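Moving a sourdough starter across the country

When I took the job in Pleltville I had a short list of things that could not go in the van. The passport, the laptop, the box of letters and the sourdough starter. The first three fitted in a rucksack. The starter needed a bit more thought.

I have had it since a September several years ago, when Harsh Katiyar from my old office gave me a spoonful in a jam jar. He called his Bajpai, after a teacher he had at school, and I kept the name. I bake twice a week with it, mostly plain white loaves and now and then a rye. It isn't a rare or ancient starter. I could have made a new one in a fortnight. I just didn't want to.

The drying

My first plan was to dry some as a backup. I spread a thin layer on baking paper and left it on top of the bookcase with the window open a crack. It took two days to go brittle. I broke it up, put it in an envelope and wrote the name on the front. The envelope went in with the letters.

I should say that I made a mess of the first batch by spreading it too thick. The edges dried and the middle stayed rubbery and began to smell of nail varnish. That lot went in the bin. Thin enough to see the paper through is the right thickness.

The stiff dough

For the live one I read a fair bit and settled on feeding it as a stiff dough. The usual wet starter rises fast and will push the lid off a jar in a warm car. A stiff one is slower and stays put. I used 30 grams of starter, twice that of flour and just enough water to bring it together, then kneaded it into a ball and rolled it in more flour.

It went in a 960 ml tub, far bigger than it needed, with the lid resting on top and a rubber band over it. The tub went in a cool bag with one ice pack wrapped in a tea towel. Don't put the ice pack straight against the tub. It won't kill the starter, but it will slow it down so much that you spend days coaxing it back.

The drive

We left at six in the morning and stopped at Gremness for breakfast. I had the cool bag on the floor behind the passenger seat, out of the sun. By lunch the ball had spread and doubled, and there was flour all up the inside of the tub, but nothing had escaped. At the second stop I changed the ice pack for a bottle of cold water from the garage, and that was all the attention it got.

The van was late, so for the first night the starter, the kettle and I had the kitchen to ourselves. I fed it before I made the bed -- I'm not proud of that, but it's what I did.
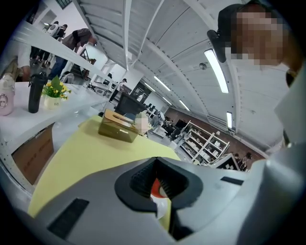

The first loaf

The new oven is a Clillau, fitted by whoever lived here before, and it runs hot. The first loaf had 35 minutes at my usual setting and came out nearly black on top and a little gummy in the middle. For the second I turned it down a notch and gave it 10 minutes more, and that was a decent loaf.

The water is harder here too. I can't say I taste any difference in the bread, though the dough feels slightly tighter when I shape it. The starter itself took three feeds to get back to its old pace. The dried flakes are still in their envelope in the kitchen drawer, next to the spare fuses.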